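Dedix Begins Shipping Relunlow Night Guard Material to Dental Laboratories

Skodby, Jul 11, 2018

Dedix, a manufacturer of materials for dental laboratories, has started shipping Relunlow, a two-layer sheet for night guards worn by patients who grind or clench their teeth during sleep. The sheet is supplied to laboratories and to dental offices that form appliances in house.

Grinding during sleep, known as bruxism, can flatten the biting surfaces of the teeth, chip enamel and existing fillings, and leave the jaw muscles sore in the morning. A night guard does not stop the grinding. It places a replaceable layer between the upper and lower teeth so that wear takes place on the guard.

Relunlow has a firm outer layer and a softer inner layer. The outer layer carries the bite load. The inner layer rests against the teeth and takes up small differences between the model and the mouth, which reduces the amount of adjustment needed when the guard is fitted. The two layers are bonded during production and are formed over the model in a single step.

The material was tested at the Dedix plant in Skodby before release. Sample guards were mounted on dental models and loaded repeatedly in a bench fixture, then sectioned and measured. In total, 438 samples were formed and inspected. Inspection covered thickness at the molars, thickness at the front teeth, and any separation between the layers at the trimmed edge.
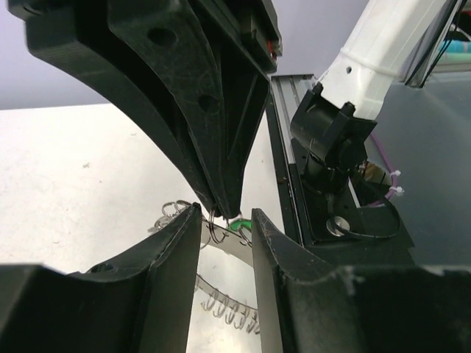
Thickness at the molars is the measurement that laboratories ask about most often. Sheet material thins as it is drawn down over a model, and the thinning is greatest where the model is tallest. Dedix recommends trimming the model base before forming and placing the model at the center of the platform. Undercuts should be blocked out. The instruction sheet gives heating times for pressure and vacuum machines separately, and the two sets of times should not be interchanged.

After forming, the guard should remain on the model for at least eight minutes before it is removed. Early removal can distort the back of the appliance. Edges are trimmed with a carbide bur at low speed and finished with a felt wheel. The finished guard should be kept in clean water for 24 hours before delivery to the patient.

Patients should rinse the guard in cool water after each use and brush it with a soft toothbrush. Hot water, alcohol mouthwash and abrasive toothpaste are not recommended. The guard should be brought to regular dental checkups, where the dentist can look for wear, cracks and changes in fit. A guard that no longer seats fully should not be worn until it has been checked.

Relunlow is sold in round and square sheets. Each sheet carries a lot number on the protective film, which should be copied to the case record before the film is removed. Unopened packs are stored flat, at room temperature and out of direct sunlight.

Orders are handled by Galli, the distributor for Dedix laboratory products. The first production run is almost 1,000 packs. A clear version is available now, and a lightly tinted version, intended to be easier to find if misplaced, will follow in September. Existing Galli account holders can order under their current terms.

Instruction sheets and safety data are included with each pack and can also be requested from the Dedix technical desk in Skodby.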